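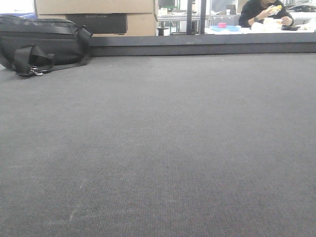

Workshop notebook, cell side, March

Spent most of the morning on the rules sheet again instead of on the arm, which I know is going to annoy everyone, but I'd like to get it out of my head and onto paper before the Mukamach people come by and ask how we do things. Right now the true answer is "it depends who's on shift." So this is version 2 of the working rules, with my grumbling left in. Strike what you don't like, initial it, and don't just stop following it quietly!

First, the keep-clear zone. We've all been calling it "the carpet" and everybody means something slightly different by that. From now on the zone is the whole gray carpeted surface, right back to the raised ledge, corners included. I had a good argument with myself over coffee about whether the back left corner counts, seeing as the arm hardly ever goes there in the Entwistle routine. I say it counts. Hardly ever is a statement about one program, and the next program could be anything. So the black bag in that corner comes out before any powered run, strap and clip and all.

The strap bothers me more than the bag, by the way. A bag is a lump, and the worst you get is a shove and a stop. A strap with a metal clip and a ring on the end can hook on something and come along for the ride, and then the force reading tells you nothing useful until it's too late. I'm adding a line that says nothing with a loop, hook or loose cord in the zone while drives are live. That covers badge lanyards, headphone wires, and yes, my own hoodie strings, which I have been told about twice.

The boxes are the gray area. The lower cardboard one is up against the ledge with another on top of it, behind the bag, and strictly speaking a carton near the boundary is not in the zone. But stacks fall. What I wrote in version 1 was "no storage near the ledge," and near is a useless word. New wording: nothing stacked along the ledge at all, and single boxes only if they're lower than the ledge itself. If somebody has a better test I'm all ears, mine at least doesn't need a tape measure.

Next, the label thing. Every carton that lives in the shop gets a label you can read standing up. I'm not going to crouch over a box with faint lettering and guess whether it holds gripper pads or somebody's returns. Marker on masking tape is fine. Thick marker please.

OK, the table. I've gone back and forth on this one. Version 1 said no food in the robot area, full stop, and nobody was ever going to obey that, me included, considering the white table on the other side of the ledge is the one place with a decent view of a long run. So the split I'm proposing is by what you're doing and where you are, and it goes like this. Eating at the white table is OK while the cell is idle. If you're the named operator for a run, you have both hands free, so no sandwich, no cup, no phone. If you're just sitting there and someone else is operating, eat whatever you like, but the trays and cups stay on the table and don't get parked on the ledge. The ledge has enough marks on it already.

A related thing I keep forgetting to write down: the operator is one person and says so out loud. "I've got it" is enough. Handing over means the other person says it back. We had a half hour in the Boncombe trial when two of us each believed the other one was watching, and nothing happened, and I still don't like thinking about it.

Watches and bracelets. Fine at the table, off before you reach into the zone with the arm powered, even in slow mode. I asked what Conura does in their shop and they tape theirs down, which seems fussy to me. Just take it off and put it in your pocket.

Speeds and stops, quickly, so they're all on the same page:

Teach mode is capped at 228 mm/s. That's our own number and it's below what the controller allows. Don't raise it to save time on long moves; use the saved waypoints.

Stop button gets pressed for real at the start of every session. Press, watch the drives drop, reset, log it. Reading the status light doesn't count as a test.

Clearance between the tool path and anything a person could be pinned against is 500 mm. I measured toward the ledge this morning and the Entwistle routine is fine on the right side but tight at the back. I'm pulling the rear waypoints forward and will rerun it slow this afternoon. Until that's logged, please leave the old file alone.

The two black poles behind the ledge: I'd like them treated as fixed obstacles in the planner model, even though they're on the room side. Right now the model has the ledge as a plain box and then empty space forever behind it, so the planner thinks it can swing a long tool over the back as much as it wants. There are poles out there, and past them a table with people at it. I'll add a flat virtual wall at the ledge and then the poles don't matter so much, but put them in anyway. It's 12 lines of config.

Carpet itself. It's scuffed in places, pale streaks mostly toward the lower left, and I've been going back and forth on whether we should care. For the arm, no. For the vision work, maybe. A light streak on speckled gray is exactly the sort of thing the edge finder likes to get excited about. Suggest we brush it down before every calibration and note in the log if any marks are left, so we at least know what was there when the numbers look odd. Also the light is stronger on the room side and washes everything out back there, so keep the exposure set for the carpet and don't chase the windows.

Still open:
— who signs off when the operator is also the one who wrote the program (I say somebody else, always, but that makes late sessions a pain)
— whether visitors can stand at the ledge or have to stay at the table
— a home for bags. Hooks by the door would do it, I just haven't bought any
— does the zone rule apply with power off and the brake on? I lean yes for storage, no for walking

Bag and boxes first, then the slow rerun at 2.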